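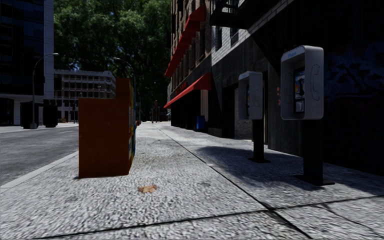

Alerach Dance Theater is a contemporary dance company based in Zostton. It maintains a repertory of stage works and outdoor works and operates a training program for dancers at the pre-professional level. The outdoor works use the same floor patterns as the stage works, set out on ordinary pavement. On a city sidewalk crossed by dark expansion joints, each large slab is treated as one unit of travel, and the joints take the place of the tape marks used in the studio. A curb serves as the downstage edge.

History

The company began as a student ensemble at the Vincze School of Dance and became independent after its third season. It had no theater of its own and rehearsed in a former rail depot, where the concrete floor ruled out most jumping. The low, walking-based style of the early repertory dates from this period. A sprung floor was installed when the company moved to the Nitow Arts Center, and larger jumps and partnered lifts entered the repertory in the following seasons.
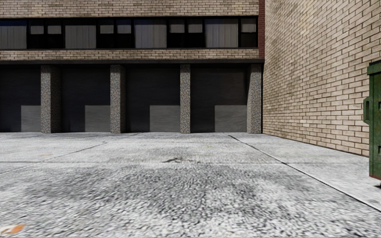 Corinne Haddow-Leitz
Contributing editor, dance and movement

Technique

Company class is given six days a week and lasts 60 minutes. It opens standing, without a barre, and moves to the floor only in the second half. The main exercise is the "long walk" – a sequence of weight shifts in which the heel is placed before the arm completes its path. Dancers learn it in silence and add music later. Turns are taught from a parallel position, with the free foot kept close to the ankle.

Scores are written in a shorthand developed within the company. Direction is shown by arrows, level by a line above or below the arrow, and timing by numbers in the margin. The shorthand does not record the hands, which are taught by demonstration.

Repertory

The repertory lists 51 works, of which 13 are classed as outdoor. The stage works are mostly for five to eight dancers.
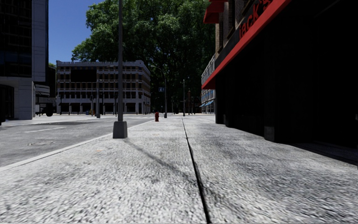
Works for more than ten are revived only when students from the training program are available. Most scores are for strings or percussion. Recorded music is used outdoors, played at low volume so that footfalls remain audible.

A full evening program runs around 60 minutes and has no intermission. Shorter programs are offered to schools.

Training program

Students are admitted by audition in November for a two-year course. First-year students take company class, ballet and notation.
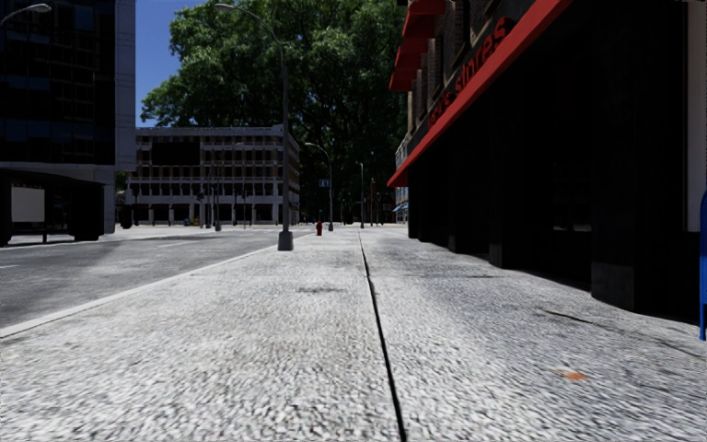
Second-year students also learn two repertory works and assist in rehearsals. Graduates receive a certificate but are not guaranteed a place in the company – vacancies are filled by open audition.

See also

Floor pattern
Nitow Arts Center
Site-specific dance
Vincze School of Dance

Last revised December 2019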